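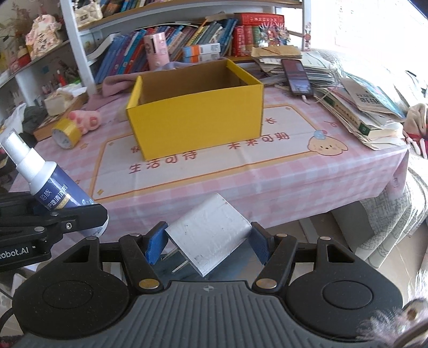 *Figure 6.1. A hand-held gripper holding a power adapter over a household table. The open box, the cloth and the papers all belong to the workspace and must be covered by the task sheet.*

# Chapter 6: Written Rules for Handling Tasks

Chapter 5 dealt with the gripper itself: its linkage, its pads and the force it can apply. This chapter deals with the paper that goes with it. A gripper is only as predictable as the instructions given to the people who use it, and most disputes over handling records come down to a rule that was never written, or one that two people read differently.

By the end of the chapter you should be able to:

- write a task sheet that a new operator can follow without help
- set limits on what may be picked up, and in what state
- decide when an attempt should be stopped, repeated or marked as failed
- keep a log that another team can check

## 6.1 Why household tasks need their own rules

Factory standards usually assume a fixed station. The part arrives in a known place and nothing else is within reach. A table in a home has none of this order. In Figure 6.1 the yellow cardboard box stands open near the middle of the table, with a crumpled towel behind it and a large pile of papers and books on the right. A phone lies on some of the papers with its cable attached. An operator working here has to know which of these things are part of the task and which must be left alone.

The patterned tablecloth matters too. Printed lettering and small figures can confuse a vision system that was set up on plain surfaces. A good task sheet records the surface covering and says whether it may be changed between attempts.

## 6.2 The three classes of object

The Parberg scheme, which we use through the rest of this book, sorts everything within reach into 3 classes.

**Target objects** are those the operator is meant to grasp. The adapter in Figure 6.1 is a target object. The sheet names each one and says how it may be held. For a charger with exposed prongs, it should say whether the pads may touch the prongs, and which way they should point on release.

**Receiving objects** are boxes, trays and bags into which targets are placed. They may be touched but should not be moved unless the sheet allows it.

**Background objects** are everything else. Contact with a background object is recorded even when no harm is done.

Liquids need a separate line. A spray bottle may be a target, but it must be closed before work begins, and it is never placed above electrical items. The same rule applies to open cups and vases.

## 6.3 What poor wording costs

Ghada Zein reviewed the logs of a trial at Linemow in which operators put small items away into boxes. The trial produced 417 attempts. Of these, 105 had to be set aside, and in every case the fault lay in the sheet. It said "place the item in the box" but did not say whether an item resting on the rim counted as placed. Some operators marked it as a success, others as a failure, and the records could not be compared.

The revised sheet read:

> The item is placed when it is inside the box, below the rim on all sides, and both fingertips are clear of it.

Marjan Tehrani, who wrote the revision, tested the wording on staff from another department before it was issued. This is a cheap check and we recommend it. If a reader who has never held the gripper asks what a word means, change the word.

## 6.4 Before the first attempt

The operator should work through these checks at the start of each session and again after any break:

1. Compare the table with the task sheet and note any difference.
2. Open and close the gripper fully, watching the linkage for uneven movement.
3. Wipe the fingertip pads.
4. Look for loose cables within reach of the arms.
5. Confirm that no target is plugged in.

Check 5 is the one most often skipped. A charger must be out of its socket before the operator reaches for it, whatever the state of the switch.

The next section sets out the form of the task sheet line by line. Have a blank copy beside you as you read.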